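Nov 24, 2025. Talk notes, setting up a work surface for small stuff. 17 slides, 30 min with questions. Don't rush the cloth part.

## Open

- hello, thanks, water
- who here has lost a tiny screw this month? wait for hands
- talk = the surface. What goes under the work, what color, how much you leave clear
- Stodavo people are in the room, say hi

## Small parts, dark parts

- dark gray on dark gray, matte – hard to read edges
- you look for the highlights. Slow down here, let them look

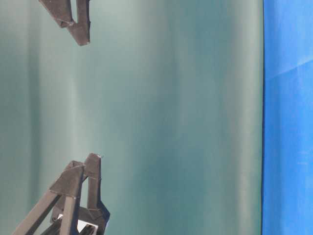
*Slide 4. Pale flecks at the fingertips.*

- our old bench was black. Terrible. Dropped parts just gone
- Tsuchiya bench was white, glare all afternoon, went home with headaches

## Cloth

- blue, bright, one piece. Plain, no pattern
- iron it first (I didnt, February, regretted it)
- cut it bigger than you think you need
- lower half of the surface stays nearly bare. That's the bit everyone fills up with mugs and tape
- black cable on blue = easy to follow with your eye, even where it sags

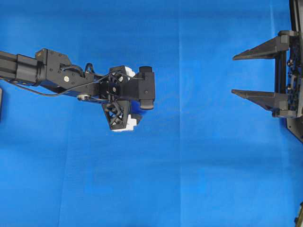 ## Color next to color

- got asked at Flulero: what if the part is blue too?
- blue block, muted teal-green behind it. Still reads fine
- brighter blue only down the far right side, wide empty strech in between
- test: squint. If the block goes away, change the backround
- skip if past the 17 min mark
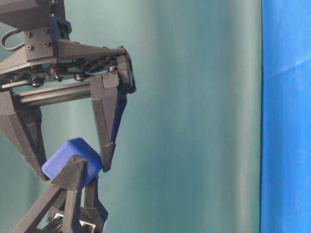 *Notes by the Plindomik bench team – speaker copy, do not hand out*

Back to clutter. Every surface gets one job. Tools live off to the side, in a tray, lids on. Wipe down at the end, takes two minutes, do it even when tired.

Money slide: cloth, tray, clips, lamp. 70 dollars all in. Someone will ask about the lamp – part no. 2219 in our own list, any warm one is fine.

Then the color accents. Little bits of a different color are a gift when all the rest is gray: white connectors, yellow screw heads. Your eye goes there first, so you know which way up you're looking.

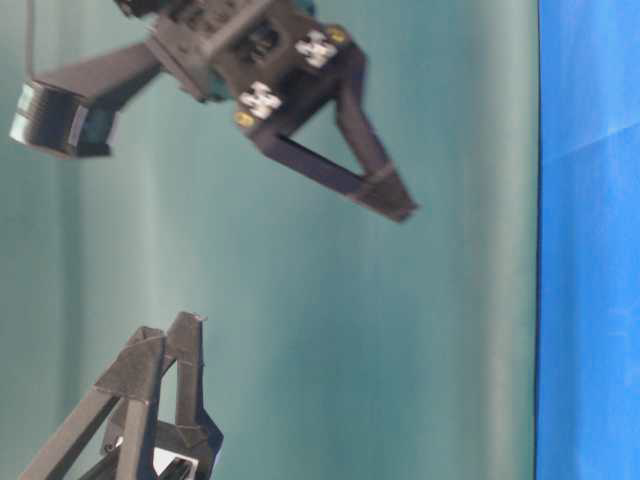 So when you get to choose your fasteners, pick ones you can spot. Same with trays and lids. Mention the nail polish trick (one dot on anything you keep losing). Pass the sample cloths around, get them BACK this time.

Questions. If none, ask them what color their bench is. Contact slide stays up till the next speaker plugs in.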